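Clornach food hub to move sorting operation to Betancur Street in October

The Clornach Produce Exchange will move its sorting and packing operation to the former Porby warehouse on Betancur Street in October, according to a notice sent to member growers this week. The building has 910 square meters of floor space on one level. The present site on Zeleo Road has less than half that, divided between two floors.

Deliveries will continue at Zeleo Road until the cold room at the new address has passed inspection. Growers will be told of the changeover by text message and should not bring produce to Betancur Street before then.

The exchange handles fruit and vegetables from small farms that do not produce enough to supply supermarkets directly. Last season it received 1,444 separate consignments, most of them in August and September. Each one is weighed, graded and given a lot number before it goes to the cold room. At Zeleo Road the cold room is upstairs and is served by a single freight elevator, which was out of service twice last season.

"The elevator sets the pace for everything else," said Roxana Cuadros, operations manager. "When it stops, pallets stay on the loading dock, and soft fruit does not hold up well on a loading dock."

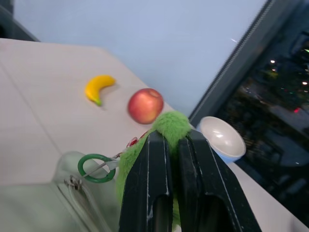 A toy banana with a green tip, on a light-colored tabletop.

The new layout places intake, grading and cold storage in a straight line along the north wall. Two walk-in units will be installed, one held at 34 degrees Fahrenheit for leafy greens, berries and apples, the other at 56 degrees for bananas, tomatoes and squash, which are damaged by lower temperatures. The existing plant has only one unit. Crops that cannot tolerate the cold are now kept in a side room with no temperature control, and the exchange has had to turn some of them away in hot weather.

Walter Grajales, the refrigeration contractor, said the two units will run on separate compressors so that a fault in one does not affect the other. Temperature readings will be logged every 30 minutes and stored for two years. Door alarms will sound if either unit is left open for more than four minutes.

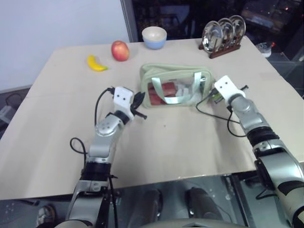 Grading rules will also change. The exchange now uses three grades for all crops. From the move onward, root vegetables will have two grades, and produce below the second will be sold for processing at a fixed price per pound. The price will be set at the start of each month and posted at the intake desk. Growers who prefer to take back rejected produce may still do so – it must be collected by 6 p.m. on the day of delivery.

Gus Szabo, who grows carrots and beets on 24 acres west of town, said he expected the change to save him a second trip on most delivery days. He was less sure about the delivery slots, which must be booked a day ahead under the new system. "If it rains, I don't dig," he said. "I would like to see how they handle a cancellation at five in the morning."

The notice says slots may be canceled without charge up to one hour before the booked time. Repeated late cancellations will be reviewed case by case. Growers without internet access can book by telephone during office hours.

Truck access to Betancur Street was the main point raised by neighbors during the permit process. The city approved the change of use on condition that no deliveries take place before 6 a.m. and that trucks enter from the east side only. Engines must be switched off during unloading. Hortensia Ñahui, the city's permits officer, said the conditions will be checked after the first full season and may be adjusted at that point.
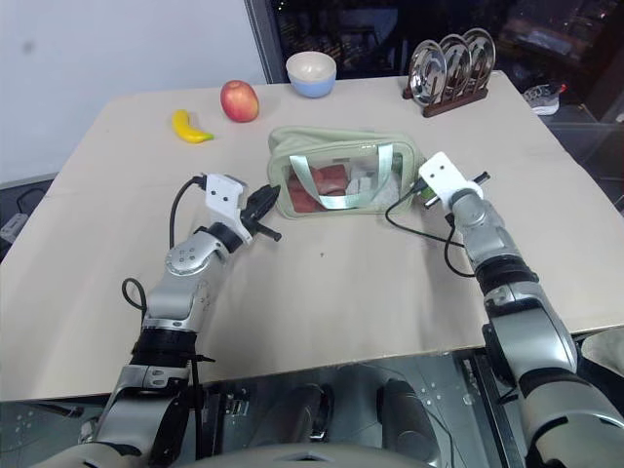
A square tabletop with a pale beige board over it.

Rent at the new site is fixed for five years. The handling fee paid by growers will not change this season – a review is planned for next spring, when a full winter of electricity bills will be available. The lease at Zeleo Road ends in December, and the remaining racking there will be offered to members before it goes on general sale.

Edith Ríos, who chairs the exchange, will take questions from growers at the Betancur Street building on Saturday at 10 a.m. Parking is on the east side of the building. Copies of the new grading tables will be available at the door and at the Zeleo Road intake desk.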